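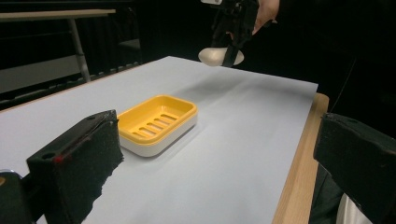 Rodica Ene told me to start with the pads, and to keep away from the cameras and the software until I'd understood the pads. Everything that goes wrong on a hand-held gripper, according to her, shows up in the foam first.

So that's where we started, at a bench at Pakia, with coffee and a box of replacement strips between us. Rodica looks after the gripper sets there, and I'd asked for an hour of her time. I got closer to three (she likes talking about adhesive, and I turned out to like hearing about it).

"People wait for a pad to fall off," she said. "By then you've had bad grips for days. Look at the inside edge, where the finger meets the object. Once that edge goes ragged, I write it down. Once I can see plastic through it, I change it."

I asked if she changes one pad or both. Both, always! She got quite stern with me. A new pad is thicker than a tired one, so if you only swap one side, the jaws close off center and small things get nudged sideways before they're held. Soap is her favorite test for this. It's smooth, it's rounded, and it wants to get away from you.

"If it'll carry a bar of soap to a dish and let go cleanly, I'm happy. A block of wood tells me nothing. Anything can pick up a block of wood."

The swap itself takes her 7 minutes per gripper, and most of that is scraping. She peels the old foam by hand, goes over the finger with a plastic scraper, wipes it down with alcohol, and then leaves it alone. That last part is where Tudor Filip and I would both fail, apparently. Tudor shares the bench with her and was listening in.

"I stick it on right away," he called over. "It holds."

"It holds until lunch," Rodica said.

She presses each new strip down from the middle outward and clamps the jaws shut on a scrap of cardboard overnight. Then comes the trigger. She squeezes it slowly and watches whether the two fingers start moving together. If one lags, she opens the body and checks the linkage screws, which she says back out a little with use. No threadlocker on the small ones, because she got tired of drilling them out.

Her log is a paper notebook, 151 entries when I flipped to the last page. Mostly it's dates and initials, with a few grumpy remarks. One just says "WHO USED SUPERGLUE." Tudor was very interested in his coffee at that point.

I wanted to know what she'd change if Pakia gave her a free hand. She thought about it for a bit, turning a finger over in her palm.

"A pad that slides into a slot, with no glue," she said. "Hrefna Bech drew one for me. We're printing five of them in September, and I'll probably hate the first four."

She asked me to pass her the scraper, and we did one more pair before I left.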